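Madder notebook, February, second attempt at the deep red

7:15 a.m.

Cold in the dye room this morning and the window had fogged over on the inside, so I started with a pot of tea and last month's pages before touching anything wet. I'm glad I did. I had remembered January's batch as a failure, and reading it again it was really a perfectly nice coral that happened to be sold to myself as a red. The notes say "warm, soft, friendly, wrong." I stand by all four words.

So, the plan for today is the same yarn and the same mordant, with the root handled differently and the heat brought up much more slowly. If I change everything at once I won't know who to thank. The yarn is the Minami two-ply, undyed, washed last week and kept damp in the lidded tub since it came out of the alum. Total weight dry was 700 grams, which is more than I like to risk in one go, but the blanket for Merthorpe needs to come out of a single pot and there's no sense in proving the method on a little skein and then being surprised by the big kettle. I've been surprised by the big kettle before. Heat sits in it differently and the yarn packs down at the bottom if you leave it alone.

The root is the older lot, the one in the paper sack on the high shelf, chopped fairly coarse. I weighed out 800 grams. Kohei Amano thinks this is extravagant and he is probably right, but he also gets his reds on silk, where everything looks rich if you so much as show it the dye. Wool wants feeding. I'll use the exhaust afterward for the oranges and peaches, so none of it goes down the drain in a hurry.

8:00 a.m.

Rinsed the root first, which I didn't do in January. I poured cold water over it in the big sieve and let it run off into a bucket. The first rinse came through the color of weak tea, a bit muddy. The second was yellower, and by the third it was beginning to go pinkish and I lost my nerve and stopped. The thinking is that the yellows and browns leave early and the red hangs back, so a good rinse gets rid of some of what pushed the last batch toward coral. I kept the rinse water in the bucket with a lid on. It may do something pleasant on linen.

Then a soak in warm water, with a little chalk stirred in. Our water here is very soft, lovely for washing and for tea, and not what madder wants. I used the 2 liter jug and just kept filling until the root had room to move. The smell came up right away, that sweet earthy smell, something between a root cellar and a pencil box. I do love it. It gets into your sweater and you notice it at the grocery store.

9:40 a.m.

Root and liquor into the kettle, burner on the lowest setting. This is the Dirnano burner, the one with the knob that needs a firm hand. Anyone using it after me: turn it all the way to the stop and then come back a hair. If you come up to low from the off side it looks low and isn't.

Put the yarn in once the bath was properly lukewarm. I had loosely tied the skeins with figure-eights in white cotton, four ties to each, and I'm pleased with that because in January two of the skeins had wandered into one another and I spent an evening on the floor teasing them apart with a knitting needle. The yarn took up a pale apricot at once, within the first turn of the stick, and I had a moment of "oh no, here we go again." It always does this. I am writing it down so that next time I can read it and be calm.

10:30 a.m.

Turned it every few minutes, lifting from underneath. Bath about as hot as a bath you'd get into and then get out of again. The apricot is going, there is a brick color coming in behind it, and where the skein is thickest it's a little ahead of the rest, I suppose from holding the warmth. Squeezed a bit between my fingers and held it to the window. It's hard to judge wet. Everything wet is two shades more impressive than it has any right to be.

Someone from Skultura knocked to ask whether the drain in the passage was ours, and it was, and it was only yarn fluff. Cleared. We really should put a bit of mesh over it. They're casting something big in there this week and the thumping came through the wall all morning, rather companionable.

11:15 a.m.

Up to temperature now, steaming and barely moving, and held it there for 30 minutes by the kitchen timer. No bubbles at all. This was the part I was strictest about. Past a certain heat the browns come forward and then you have a very respectable brown and an hour of regret. I stood next to it the whole time with the lid half across and the thermometer hung on its wire, and I think I got more good thinking done than I have all week, mostly about where to hang the drying racks.

Then burner off, lid on, towels over the lid. I'm leaving the yarn in to cool with the bath, overnight if I can stand it.

2:20 p.m.

I could not quite stand it. Lifted one skein just to look. Red! A soft-edged, slightly rusty red, nothing pink about it, and deeper where it had been lying lowest. Put it straight back and turned everything again so the top had its chance at the bottom.

While that sat I went over the test cards from the autumn. Some notes on the cards, in no special order.

The one with the iron dip is gone quite purple-brown and I still like it for borders. The ones on the windowsill side of the board have faded a touch compared with the ones tucked behind, though less than I was afraid of. The card marked "old root, no chalk" is the dullest of the lot, and the card marked "old root, chalk" is right beside it and looks like it came from a different plant. If anyone in the shop is still doubtful about the chalk, please go and stand in front of the board for a minute.

I also found a card with no label. It is the best red on the board. I have only myself to blame and I've written LABEL THE CARDS on the inside of the cupboard door, under the place where it already said that.

3:30 p.m.

Long talk on the phone with Kohei about what we even mean by red. He says people who order a madder blanket have modern reds in their heads, the ones on sports shirts and stop signs and ketchup caps, and that we should send a snip of yarn before we ever start, so that there's no misunderstanding. I think that's wise. Madder has some orange in it, and some brown, and a bit of something like dried rose petal, and beside a bright red it can look tired even on its best day. Put it next to gray or cream or a dark green and it wakes right up. I'd rather people met it in that company first.

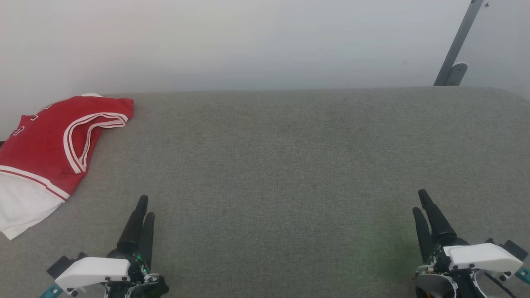
Bright red jersey, white trim, on the gray.

I tried a dry January end against the gray flannel and then against a piece of white paper, and it was kinder on the flannel by a long way. So for the sample cards I'm switching to gray backing. We have plenty of that heavy stock left over from the labels. I'll cut a stack when my hands are dry.

4:45 p.m.

Things to pick up: chalk, cotton string, another pair of long gloves (mine have a pinhole in the left thumb and I have a very festive thumbnail). Ask Merthorpe whether the fringe is to be knotted or twisted, as I'd want to put aside yarn for it before winding. Ask also if they'd take a slightly uneven red, because this is going to have some movement in it, and I would sooner hear now than later that they wanted it flat.

For the exhaust bath I'm thinking of the gray fleece yarn, the one that's been sitting in the basket looking for a purpose. Peach over gray could be lovely or it could be a Band-Aid. Small skein first.

Please leave the kettle covered tonight, whoever closes up. The towels are damp and they're meant to be. I'll lift the yarn first thing and let it hang a day before the first rinse, and the rinse notes will go on the next page along with a snip, labeled.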